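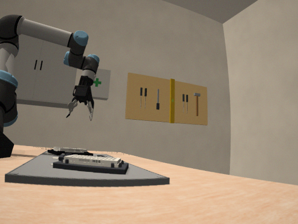

3 min read

Setting up your first pick plan in Carnus

Okay, planner time! I'm assuming you've already loaded the Endwood cell and the arm shows up in the viewer.

1. Open the Planner tab and click Sync. Wait for the joint readout to stop flickering.

2. Pick your target from the object list. I always start with M06 — it's the one I know best by now.

3. Set the approach height to 75 mm and the speed to 37 percent. (You can go faster later, I promise.)

4. Hit Preview and watch the ghost path all the way through.

Note: if the preview swings wide near the wall cabinet, add a waypoint over the board and preview again. Mine usually needs one.

Caution: Reset wipes your waypoints with no warning. Save first! Error 377 means the plan is older than your last sync, so go back to step 1.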